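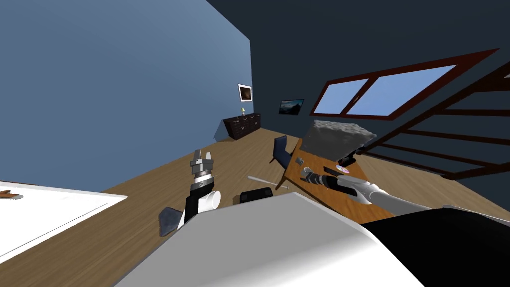
Studgate Rooms: Frequently Asked Questions

Last updated June 4, 2021. Typed up fast before the summer rush, so shout if something's wrong.

MOVING IN

When can I get my keys?
After noon. Office on Hughes Street, side door. Bring photo ID and the signed lease. No ID, no keys, even if we remember you from the viewing.

Can I come early?
Sometimes. Call the day before. If the last tenant's out and cleaning is done, fine. Otherwise you'll be sitting on the steps with your boxes.

How much is the deposit?
$300 per room. Same for every room, both buildings (Hughes Street and the Lallelura). Goes back to you after checkout minus any damage. Card or bank transfer, no cash please.

What's in the room already?
Bed, mattress, desk, chair, dresser. Anything else is on your inventory sheet. Read the sheet. Sign it within 2 days of moving in and drop it through the office mail slot. If something's scratched when you arrive, write it down then, not in March when you're leaving.

Do I need my own sheets and towels?
Yes. And pillows. We used to lend pillows out and it didn't go well.

Can I bring my own bed?
No, we have nowhere to store ours. Mattress topper is fine.

PAINT AND WALLS

Can I repaint my room?
Yes, with written permission first. Email us the color and the wall you want to do. Most get a yes. Walls only. Not the ceiling, not the trim, not the doors.

Which paint?
Water-based, matte or eggshell. We use Bratora for the halls and it touches up well, but you can use whatever you like in your own room. Keep the lid or take a photo of the label. You will want the color code later.

Do I have to paint it back?
Depends what we agreed to in the email. Pale colors usually stay. Dark ones usually need to go back to the house off-white, unless the next person wants it. Ask before you buy primer.

Are dark colors allowed?
Yes. Please do a test patch. Dark blue especialy looks one way on the card and another on a whole wall at night. Paint a square, live with it for a bit, then decide.

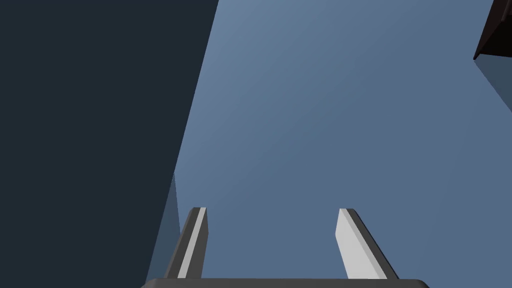
A reader wrote in to say we should warn people about rollers: the cheap foam kind left bubbles all over my first coat, I had to sand it back and start over, so please tell everyone to spend a little more on a proper sleeve. Also do the edges first. I didn't and I regret it.

Fair. Added. Medium nap roller, edges first.

Can I hang pictures?
Small nails, yes. Adhesive strips, also yes, but pull them down slowly or the paint comes with them. No drilling without asking. There are pipes in the Lallelura walls where you would not expect pipes.

Who fills the nail holes?
You do. Filler's cheap. Let it dry, sand it, dab of paint. If you leave them, it comes out of the deposit.

Shelves?
Freestanding only. Anything taller than you should be pushed flat against a wall with nothing heavy up top.

KITCHENS

Do I get my own kitchen?
No, shared. One per floor. Each room gets a cupboard with the room number on it and one fridge shelf.

Are there plates and pans?
A basic set, yes. Shared by everyone, so wash up after yourself. Bring your own mug if you're fussy about mugs. Labels help. So does keeping it in your room.

Any rules for the countertops?
Use a board for cutting. Use a trivet for hot pans. Wipe spills the same day, coffee and turmeric are the worst. If wood has a ring on it already, leave it alone and tell us, do not go at it with bleach.

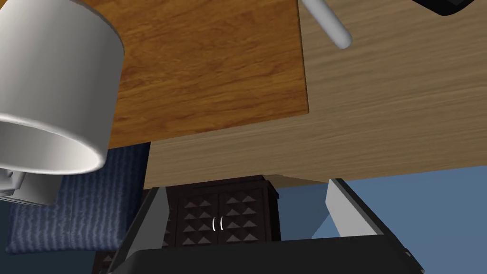
White cup and orange-brown wood.

Can I use wood oil on my own boards?
Sure. Food-safe mineral oil, thin layer, leave overnight, wipe off. Do it over newspaper. Put oily rags in the outside metal bin.

How late can I cook?
Up to 11 at night. After that, cold food and the microwave only. The bedrooms next to the kitchens hear everything.

LAUNDRY, BILLS, GUESTS

Is laundry free?
No. Card machines, basement of both buildings. Move your stuff when the cycle ends or somebody else will, probably onto the floor.

What's included in rent?
Heat, water, internet, trash. Electric too, as long as you're not running a space heater. Space heaters aren't allowed anyway. Tell us if you're cold and we'll look at the radiator.

Can friends stay over?
Yes, 2 nights in a row. Longer than that, email us first.

Pets?
Sorry, no. Fish are ok in a small tank.

MOVING OUT

How much notice?
One full month, in writing. Text messages don't count.

When do I get my deposit back?
Usually inside two weeks if the room's clean and teh keys are back. Leave us a forwarding address. Lots of people forget and then we're chasing them.

What if my question isn't here?
Email the office. Put your building and room number in the subject line, it goes a lot quicker.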